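Running a small events business from your own kitchen and garage

November
By Kerstin Brekke

When Pentti and I gave up our office jobs and moved out to Itby, we thought the hard part of putting on other people's parties would be finding the customers. It was the house that nearly finished us! Every cupboard filled up with cake stands and extension leads, and I once served our own tea on a client's gold chargers because I couldn't get at the plates. What follows is what we've settled on since then, in no very strict order.

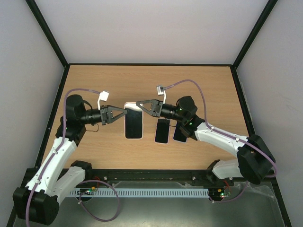
Give the hire stock its own front door

If you possibly can, keep everything that goes out to customers in one place with one way in. Ours is the garage. For the first year it was the garage, the spare room, the cupboard under the stairs and a bit of my mother-in-law's loft, and I spent whole evenings looking for a bag of napkin rings (they were in the loft, naturally). Put the things you hire out most at waist height by the door, and the wretched chocolate fountain right at the back.

Linen

Wash tablecloths as soon as they come home, even if it's past midnight. Red wine will forgive you a few hours but candle wax and gravy together won't. For wax, let it go quite hard, scrape off what you can with the back of a butter knife, then put brown paper over and under and press with a warm iron, moving to a clean bit of paper each time. Tyyne Ruotsalainen, who taught me most of what I know about laundry, rolls her long cloths round cardboard tubes from the carpet shop and they come out with hardly a crease. I fold mine, I'm afraid, and iron them again at the venue.

Glasses

Stack nothing inside anything. Glass crates are dear but you can make perfectly good dividers from stout card, slotted together like the inside of a wine box. We do 12 to a crate and no more, as that is what I can carry down a flight of steps without saying something in front of the guests. A splash of white vinegar in the rinsing water takes off the cloudy look, and a linen tea towel is far better than cotton for polishing.

Write on the lid

Every box we own has a list taped inside its lid, in pencil so it can be changed. Forks, cake slice, matches, the good scissors. Tick it going out and tick it coming home — you will be tired by then and you will want to skip it. We skipped it at a christening at Andgate and left behind two tea urns and Valtteri's coat.

Cooking for a crowd on an ordinary cooker

Make a timetable backwards from the moment people sit down, and stick it on the fridge. Soup, braised things and anything in a roasting tin will wait for late speeches; fish won't. Borrow a second fridge before you borrow a second oven. Cool big pans of food quickly by dividing them into shallow trays, and get them into the fridge without dawdling.

The money drawer

Keep one envelope per job and drop every receipt in it the same night, petrol included. Our first proper wedding cost us 2957 in hire and food and I could only find paper for half of it. I still owe the accountant a cake for that one.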